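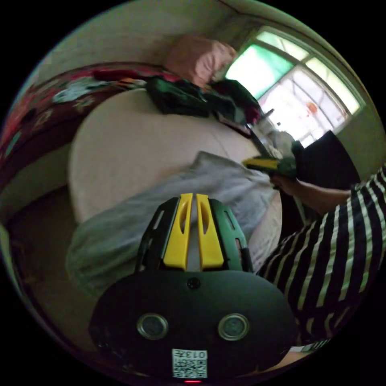

## Tromden guided walks return with new riverside route

Guided walks of the old town in Tromden have started again for the summer, with a new route along the river and a change to the meeting point. The first groups went out on 7 Jun 2023.

The walks are run by Lakoter, a small tour company that has worked in the town since it took over the old visitor office's programme. It now offers 4 routes, one more than last year. The additional one follows the east bank from the Fesard bridge to the old customs sheds, then climbs back to the market square by the steps behind the grain hall.

Begoñe Olmedo, who manages the programme, said visitors had been asking for a riverside walk for several seasons. The path was closed for repairs to the flood wall until April, and the company waited for it to reopen before printing its timetable.

"People come out of the station, see the river and want to go down to it," she said. "We used to send them the other way, up to the square. Now they can do both in one afternoon."

The riverside walk takes two and a half hours, including a stop at the customs sheds. Groups are limited to 30 people. The other three routes cover the cathedral quarter, the town walls and the streets north of the market, and each lasts two hours or a little less.

### Meeting point moved

All walks now leave from the south side of the station forecourt, next to the taxi rank. Previously they began outside the town hall, which is covered in scaffolding and has no room for groups on the pavement. Guides carry a green umbrella with the company's name on it.

Visitors who bought tickets before the change have been sent a message with the new address. Anyone who goes to the town hall by mistake can walk to the station in ten minutes, but guides will not hold a group back for latecomers. Tickets for a missed walk can be moved once to another date without charge.

### Steps on two of the routes

The walk along the town walls is still the hardest. It has 226 steps in all, most of them in the stretch between the north gate and the powder tower, and there is no handrail on the last flight. Yao-tsung Fung, one of the guides, advises people with bad knees to choose the cathedral quarter, where the ground is level apart from a short slope by the cloister.

The riverside route has fewer steps, though the climb at the end is steep. Walkers who would like to avoid it can leave the group at the customs sheds and take the number seven bus back to the square. Pushchairs and wheelchairs can manage the path as far as the sheds, but the surface is loose gravel for a short distance past the second bridge.

### Languages and bookings

Walks are given in English every morning and in Spanish and German on some afternoons. A Korean-language walk will be offered for the first time this year, led by Hyun-seo Yoon, who moved to Tromden as a student and has guided in English for the past three seasons. Her first dates are already full. More will be added if the demand is there.

Private groups can ask for other languages, but need to give two weeks' notice.

Last summer the company took more than 412 bookings from people staying a single night in the town. Olmedo said short-stay visitors usually went on the cathedral walk and then left for the coast, and she hopes the riverside route will give them a reason to stay for dinner. The cafés along the east bank have agreed to keep their kitchens open later until the end of the season.

Zinhle Zwane, who runs a guest house near the Fesard bridge, said her guests often wanted to know where to walk in the evening. She would like to see a late departure, when the path is in the shade. Lakoter said it had no plans for evening walks this year, partly because the lighting along the lower path has not been finished.

Tickets can be bought online, at the station kiosk or from the guide before departure if there are places left. Guides take cards and cash. Children under eight go free with an adult, and dogs on leads are welcome on every route except the cathedral quarter, which includes a visit indoors.

Walks go ahead in rain. If there is a flood warning on the river, the riverside group will be taken round the town walls instead, or offered a refund at the meeting point.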